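Mulligan Activity Rooms — Table and Storage Inspection, Building Brick Station

Date: 2021-02-23
Inspector: Niamh Rafferty
Reviewed by: Aoife Horgan

Scope: open-front plastic bins, work table, loose building bricks. 

1. Bins free of cracks and sharp edges — PASS WITH COMMENT
Light scratches on the inside of the red bin. Run a hand along all rims at the next visit.

2. Bins placed side by side — PASS

3. Bricks sorted by color — IN PROGRESS
Sorting was under way during the visit. Rate this item again once the table has been cleared.

Bins and bricks at the sorting table:
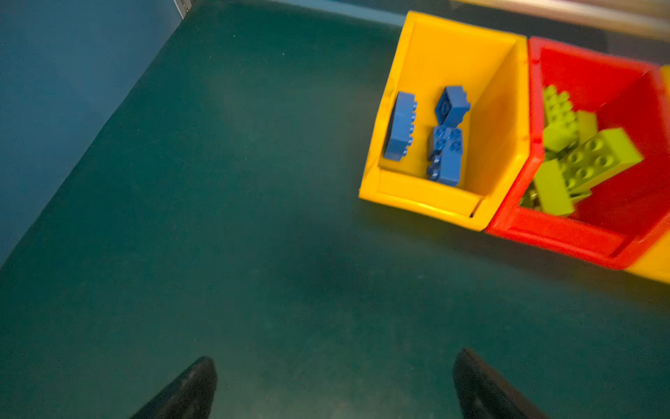
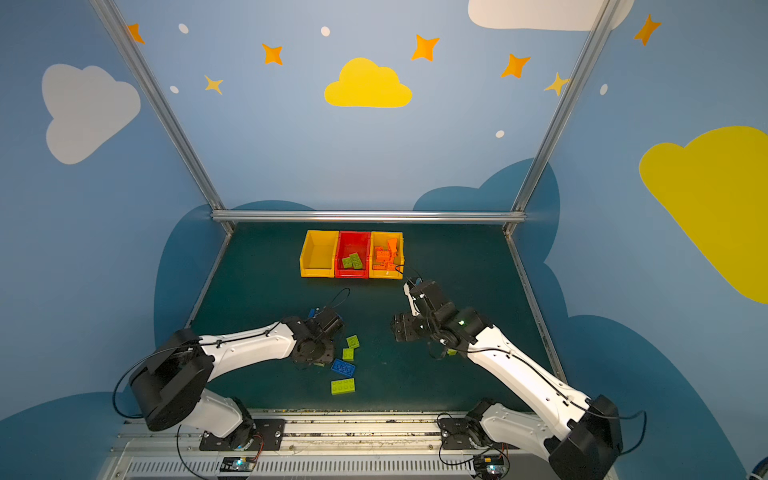
4. Bricks kept off the floor — PASS
Floor checked on all sides of the table. Any brick found underfoot must be picked up at once and washed before it goes back into use.

5. Bins filled no higher than the rim — ACTION REQUIRED
Orange bricks stand above the rim of their bin. Remove the surplus to the Keltov cabinet. The same comment was entered in August and remains open.

6. Brick stock matches the register — NOT CHECKED
The register lists 2,000 bricks for the whole room. A full count is to be arranged with the Bikero storeroom.

7. Cleaning record available — PASS
Record sheet 364 was signed and legible. The product in use is on the approved list.

8. Table surface clean and sound — PASS
No lifting or splitting found by touch.

Follow-up: item 5 to be closed within 6 working days. Items 3 and 6 carry over to the next inspection. Completed forms go to the Plomumier office — please do not leave copies at the station.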